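Wernidside Home Forum
Laundry and Ironing > Folding and storing

Topic: White T-shirts with a big print, lengthwise fold or not?
576 views

Kashyap
Joined: July 2025

Hello all. English is my second language, so please be patient with me.

I fold white T-shirts on a large white table with round corners. My habit is to fold the shirt along its length first, so it becomes a long strip, and after that from the ends to the middle. The first part gives me trouble. When the cloth is pulled a little on the diagonal, the wrinkles run along the whole strip and they stay there in the drawer. Should I smooth before the first fold or after it?
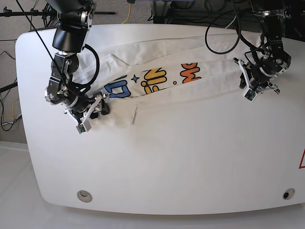 urnel_50
Before, always before. If you smooth after the fold, you only move the wrinkle of the under layer to a place where you do not see it. I put the shirt flat, I pull lightly at both side seams, and then I fold.

Kashyap
Thank you. But I have also the question of the pile. My whites come out of the basket in a heap, and I never know which part of the shirt I have in my hand. With dark clothes I find the collar quickly. With white on white all the folds look the same to me.
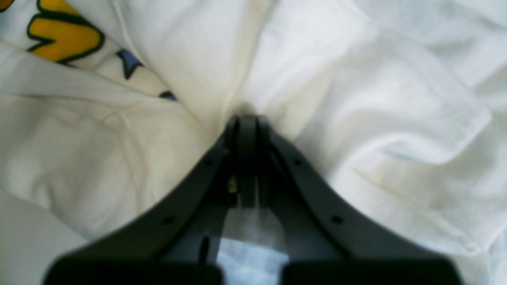
So for now I press the heap with my hand to feel where it is thick. The hem and the collar are thicker than the rest, and from there I can find the shoulders. It is slow, but it works better than shaking the shirt in the air, which makes my sleeves turn inside.

drawer by drawer
I don't agree about the shaking. Two good shakes, holding the shoulders, and half of the wrinkles are gone. If the sleeves turn inside, you are holding it too near the collar.

urnel_50
Shaking is fine for thick cotton. For thin shirts I lift one small fold between the fingertips and let the rest hang down from it. You see quickly if you took one layer or 2.

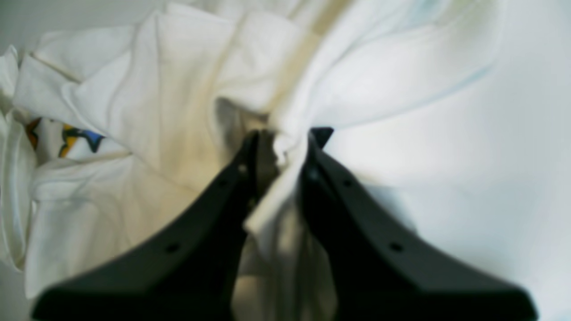
White fabric, one fold held at the tip

drawer by drawer
Pinching leaves a mark! I had a little point in the front of every shirt for a whole winter until I stopped doing it.

urnel_50
Only if you pinch hard, or in the middle of the chest. Take it near the hem.

Kashyap
I will try both ways. Now the second part of my question. When there is a large print, do you keep it outside or inside? With the lengthwise fold only a strip of the letters shows, the bottom of them goes under. It is enough for me to recognize the shirt, but I am afraid the print will crack on the fold line.

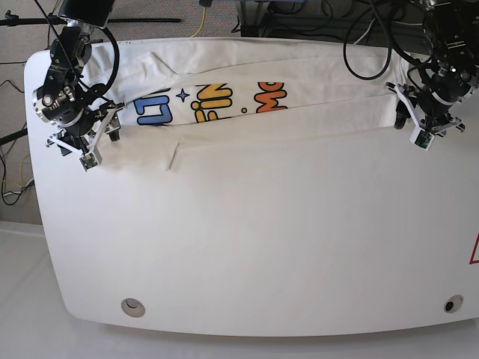
drawer by drawer

I had this with a shirt from Urell, with thick rubber letters. It was in the same fold from December until the spring, and there was a line across the print which never went away. Since then I fold both sides to the back, so the whole print stays flat in front. The strip is wider, but my drawer can take it.

urnel_50
For thick letters I would do the same. For a thin print I don't think it matters, if you wear the shirt often. And please don't iron directly on the letters to remove the line. Turn it inside out first.

Kashyap
Thank you both. I folded four shirts with the sides to the back this evening and the print is flat, but now they are too wide to stand up in my box. Does somebody fold them one more time from the bottom, or is it then again the same problem with the letters?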